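Section 3: Setting Up the Plate Handling Task

This section covers first-time setup of the plate task in Plukeo, the simulation package supplied with the Selta tabletop kit. Complete Section 2 (installation and license key) before you start. The steps are the same for the full kit and for the software-only version.

Revised 12/2/22. Replaces the May edition.

3.1 Before you begin

You need:
- Plukeo installed and licensed
- The Selta scene pack, unzipped into your project folder
- At least 11 GB of free disk space
- A mouse with a scroll wheel (a trackpad works, but moving the view is slow)

Close any other program that uses the graphics card. Plukeo will run alongside them, but the arm may move in jumps and the grasp check in 3.4 may fail.

NOTE: The scene pack and the program must come from the same release. If they do not match, Plukeo opens the scene with the arm in its zero pose and the Run button grayed out.

3.2 Loading the scene

1. Start Plukeo and choose File, then Open Scene.
2. Go to the Selta folder and pick plate_table.
3. Wait for the status line to read Ready. The first load builds the collision shapes and can take several minutes. Later loads are much faster.
4. Choose View, then Reset View.
5. Check that the axis marker is showing in the lower left corner. If it is missing, turn it on under View, Overlays.

Do not move the stand or the table at this stage. The arm's reach limits are worked out from the stand position when the scene loads, and they are not updated if you drag the stand by hand. To change the layout, use the Layout panel (Section 5) and reload.

3.3 Picking up the plate

1. In the Objects panel, select Plate.
2. In the Arm panel, set Speed to Low.
3. Set Grip Mode to Edge. The Center setting is for blocks and cups and will not close on a plate.
4. Click Plan. A line shows the path the gripper will follow.
5. Look along the path for any place where it passes through the table. If it does, click Plan again.
6. Click Run. The arm moves to the plate, closes the fingers on the rim and lifts.
7. When the arm stops, click Hold.

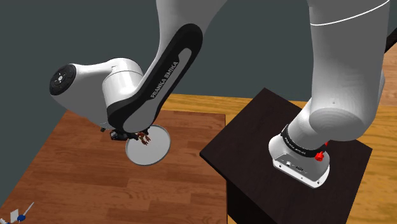 Manano Robotics — Documentation and Training Department

With Hold on, the plate should hang from the fingers by its rim, clear of the tabletop. A tilt is normal with an edge grip and does not need to be corrected before you go on. Zoom in and check that both fingers are on the rim. If the plate is resting against any other part of the gripper, click Release, then Reset Object, and repeat from step 4.

CAUTION: Do not raise Speed while Hold is on. The new speed takes effect at once, and the plate may slip. A dropped plate can come to rest under the table, where the arm cannot reach it. Use Reset Object to bring it back.

3.4 Running the grasp check

The grasp check holds the plate still for 500 simulation steps and measures how far it slides between the fingers.

1. Leave Hold on.
2. Choose Tools, then Grasp Check.
3. Leave Step Count at 500 for a normal check. For a long check, enter 2,000.
4. Click Start and do not move the view until the bar is full.
5. Read the result. Pass means the plate stayed within the slide limit. Fail means it moved too far or was dropped.

If you get a Fail, raise Grip Force by one notch and run the check again. After 3 failed checks in a row, Plukeo locks the Grip Force setting. Reload the scene to unlock it.

NOTE: A Pass applies only to the plate and table supplied in the scene pack. If you load your own plate model, set its weight and surface values first (Section 6) and run the check again. Values left blank are read as zero — the plate will then slide out of any grip.

3.5 Saving your setup

1. Choose File, then Save Scene As.
2. Give the scene a new name. Do not save over plate_table, or you will have to unzip the scene pack again to get the original back.
3. Tick Include Arm Pose if you want the scene to open with the plate already held.
4. Click Save.

Saved scenes can be opened on any computer with the same release of Plukeo. Customers on the Siriwan support plan can also upload a saved scene with a support request. Include the log file from the same session; it is in the Logs folder, next to the scene.

Continue to Section 4, Placing the Plate in the Rack.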